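I have had the kitchen to myself for two weeks now and the lids are still the worst part of it. I keep writing that I will sort them out and then I cook instead. Today I sorted them out, or most of them, and I want to put down what I did so I don't end up buying the same thing twice again.

The trouble started with the Prilton tubs. I bought one set when I was making lunches for three people and another when the first set began to crack at the corners. The second set looks the same but the lids are a hair wider. They will go on an old tub if you push, and then they pop up at one corner when you carry it. That is how the lentil soup got into my bag in the spring. I threw out the bag and kept the lids, and I should have done it the other way around.

I took everything out of the low cupboard this morning and put it on the floor. Then I matched each tub to a lid and pressed all four sides. Any tub that didn't have a lid that clicked went into one box, and any lid left over went into another. It took most of the morning. I stopped once for coffee and once to call Bontu Ambaye, who runs the lunch kitchen where I used to help, to ask what she does with odd lids. She said she throws them out the same day she finds them. If she keeps one, someone will use it.

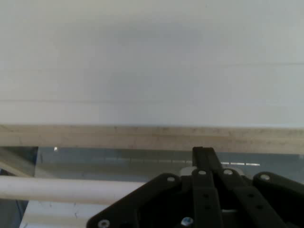
Resemmont, 15 October 2025

Second part of the entry, after lunch. I had meant to leave it there for the day but the cupboard was still empty and I couldn't leave the tubs on the floor overnight.

I washed everything before it went back. The clear ones from Pumico came up well. They are the ones with a gray seal you can pull out, and I had never pulled the seals out on most of them. There was a black line in the groove on the big one I use for cooked rice. I soaked the seals in hot water with baking soda, went along each groove with an old toothbrush, and set the seals flat on a towel to dry. Bontu says not to put them back in damp, so the lids are going to sit without them until tomorrow.

Two of the seals had gone loose. They stretch, I think from the dishwasher. The box said the tubs were fine in there but I can't remember whether that meant the lids as well, and I don't have the box. From now on I will do lids by hand. It's a small job if I do it the same evening and a bad one if I leave it until the weekend.

I also wanted to know what the tubs hold, because I have been guessing. The small square Pumico has no mark on it. I put it on the scale, set the scale to zero and filled it with water up to the line where the lid sits. It came to 312 grams, so 312 milliliters. The small Prilton came to 327. I had always thought the Prilton was much bigger. It is wider and lower, and that must be what fooled me. Either one is enough for a portion of soup, with some room left at the top for freezing. I wrote the figures on tape and stuck the tape underneath.

The tape is the next thing. I had been using masking tape for labels and it falls off in the freezer. I have lost track of a good deal of food that way. There was a tub at the back with something orange in it that could have been squash or carrot. I thawed it and it was squash. It had ice all through it and tasted of nothing much, so I put it in a pan with onion and chili and ate it for lunch. The Adeleke freezer labels that Bontu gave me hold on better, but you have to stick them on while the tub is dry and at room temperature. They come off in warm water without leaving glue. I put one on each of the tubs I use most and wrote on them in pencil, which I can read and which doesn't smear. 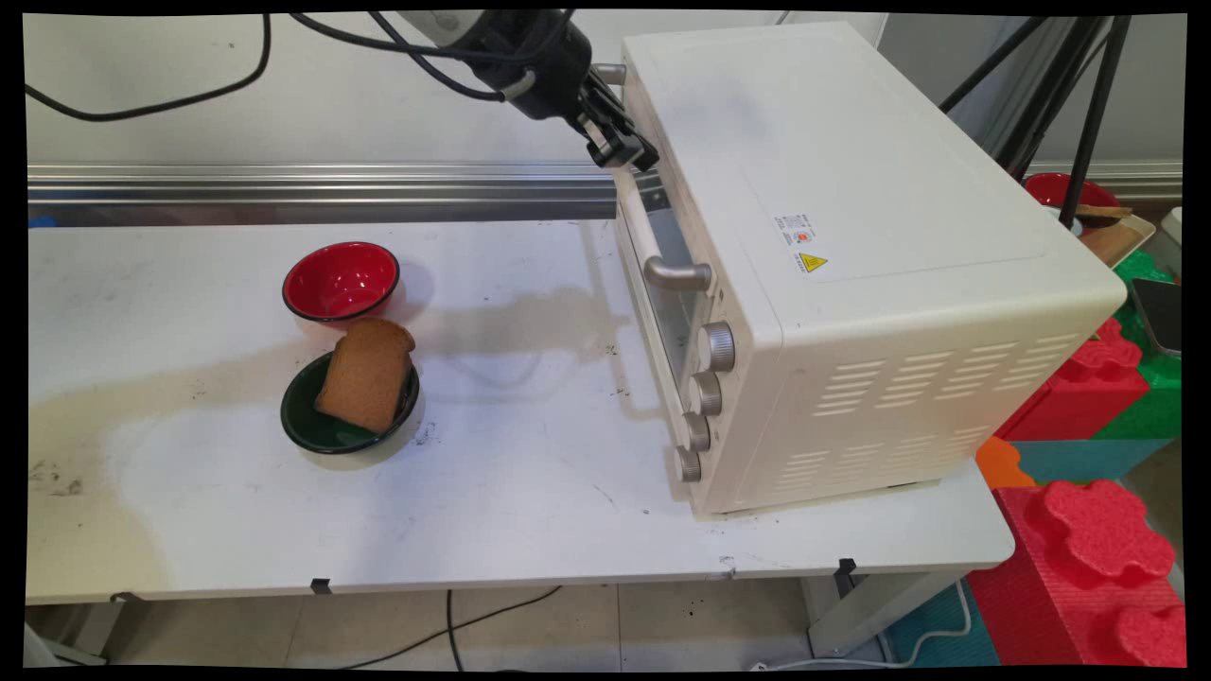 Does a tub have to be full before it goes in the freezer?
It should be nearly full, with a finger's width left at the top for anything wet. More air than that and you get ice on the food, and with less the lid lifts.

I wrote that down the way I asked it on the phone and the way Bontu answered it, as I have asked her before and forgotten. She also told me to cool soup in a wide pan first and not in the tub. I have been pouring it in hot and snapping the lid on, and then wondering why I couldn't get the lid off again.

The cupboard is back together now. Prilton tubs are on the left, nested, with their lids standing up behind them in the old dish rack. Pumico is on the right with the lids off until the seals are dry. The round ones that came with takeout food are gone except for a few I kept for screws and buttons. I put the two tall jars on the shelf above, where I can reach them without kneeling.

I had thought I would need to order more and I don't think I do. There is one size missing, something long and low for marinated chicken, and I can use the baking dish with foil on it until I see one I like. I looked at a long Prilton one online. The price was fine but it didn't say which of the two lids it comes with, and I'm not going through that again. I will write and ask them.

The box of odd lids is by the back door. I did go back into it once, for a blue one that I thought might fit the rice tub. It didn't. Under the lids I found the inside basket from the salad spinner, which I had been looking for since the summer.

Knees are sore. The oven dial still sticks at 70 and I have not done anything about it. Tomorrow seals, then the rest of the squash, then the drawer with the foil and the bags if there is time.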